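Pay the small-room DJ by the hour

Ranking DJs by annual income tells a working DJ very little. The top of the list is paid by festivals and sponsors. Most of the trade plays rooms like the Sirko in Driltham, capacity 100, for a flat fee agreed by text message at four in the afternoon. My argument is that the flat fee should go, and that an hourly rate should replace it.

Take an ordinary booking. The fee is 70 pounds. The set is advertised as two hours, but the DJ is asked to arrive for sound check, wait, play, and cover the gap if the next act is late. 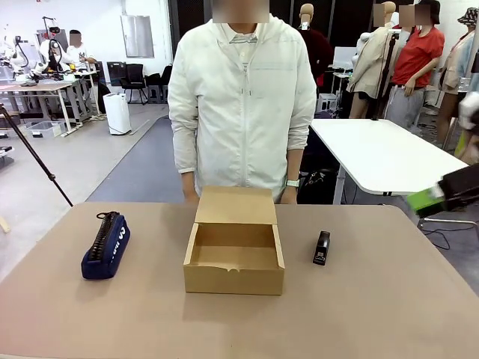 The venue carries none of the cost of that waiting. When an opening set overruns, the bar keeps selling and the fee stays where it was. A fixed price suits a fixed job, and a club night is seldom one.

The usual defence is that door money is uncertain. It is, but so are the wages of bar staff under the same roof, and they are paid by the clock.
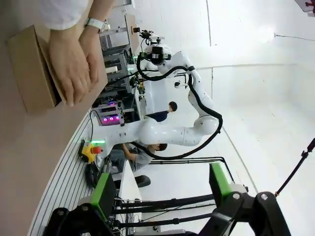

Hands on an open cardboard box on the table.

Promoters also say that hourly pay rewards padding. The remedy is a cap, written down before the night. Warano, a monthly house night, has used one since March: a set rate, a minimum of three hours, and overtime only with the promoter's consent. Its bookings have not fallen.
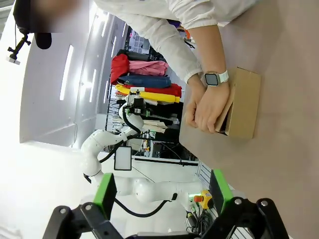 What the agencies should do

Pumar, which books for several rooms in the region, takes 10 per cent of each fee and publishes no terms. It should publish them. A one-page sheet stating the rate, the minimum and the cancellation charge would settle most disputes I have seen. 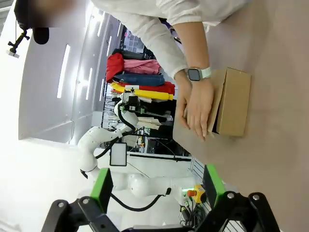
Headliners need not be included. An act on 900 pounds for ninety minutes has an agent and a contract already. The rule is meant for residents and openers, who set the levels, fill the dead hour and are usually paid last. Payment should be made on the night, by transfer, before the equipment is packed away.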